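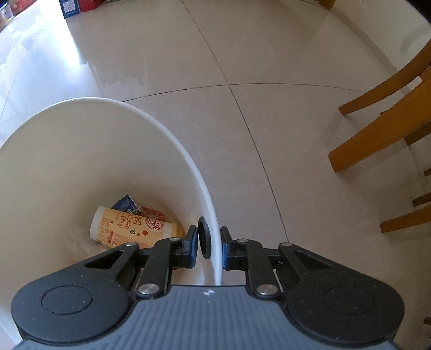

The scheduling of breaks in a competitive series is the responsibility of the tournament administrator and should be settled before the bracket is published. A schedule that allows time only for the games themselves will fail at the first technical pause. Breaks also determine what players eat and drink during the day. Where the interval is short, they depend on whatever is close at hand, and a crumpled paper cup and a small drink carton at the bottom of a trash bin may represent the whole of a player's lunch. Students should therefore treat meals as part of the match plan and enter them on the same sheet as drafts, set-up and player checks.

Unit 6: Match-Day Scheduling and Player Welfare
Course instructor: Lieselotte Wegener
Revised 07/06/2018

6.1 Fixed and floating breaks

A fixed break begins at a published time. A floating break begins when a series ends. Most school and amateur leagues use floating breaks between rounds and a single fixed break for a meal. The Endside league, which is used as the case study in this unit, originally had floating breaks only. Teams that went to a deciding game lost their meal period, while their next opponents had been waiting and were well rested. Konrad Fankhauser's review of the league's December finals recommended that every team be guaranteed the same minimum rest, even if this delayed the broadcast.

This site uses cookies to improve your experience. By continuing to browse, you accept our use of cookies. Accept | Manage settings

6.2 Duties of the team manager

The manager confirms the schedule with the administrator on arrival and again after each series. The manager also keeps the players' area in order.

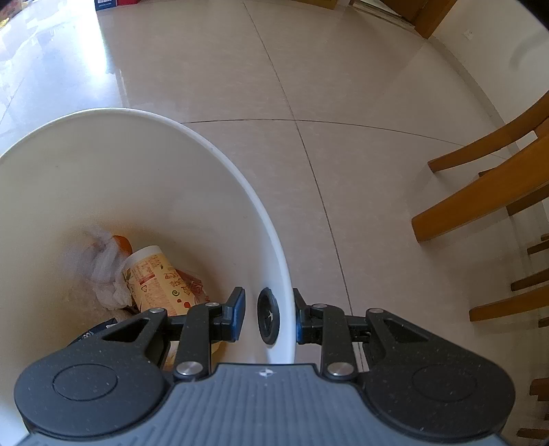 Any change to the schedule must be given to the players in writing as well as by word of mouth. The coach and the manager should agree in advance which of them speaks to officials. In the Lelterska qualifier, both approached the referee separately and received different start times, and the team was late to its own draft.

6.3 Pauses and delays

A technical pause is not a break. Players remain seated unless the referee releases them, and coaching is not permitted. If a pause becomes lengthy, the administrator may convert it to a break for both teams. The conversion must be announced to both sides at the same moment and entered in the match log.
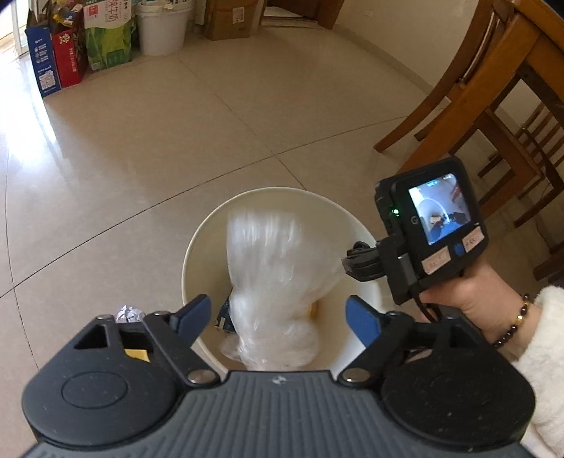 Fig. 3. Trash bin on a tiled floor.

6.4 Assignment

Prepare a one-day schedule for an event with 2 stages and roughly 200 attendees. Show all fixed and floating breaks and state the minimum rest guaranteed to each team. Attach a short note on how your schedule would absorb a long technical pause in the first round.

Reading: Lise Arsenault, course packet, section on referee communication. Questions about the assignment should be directed to Gunārs Venckus during office hours.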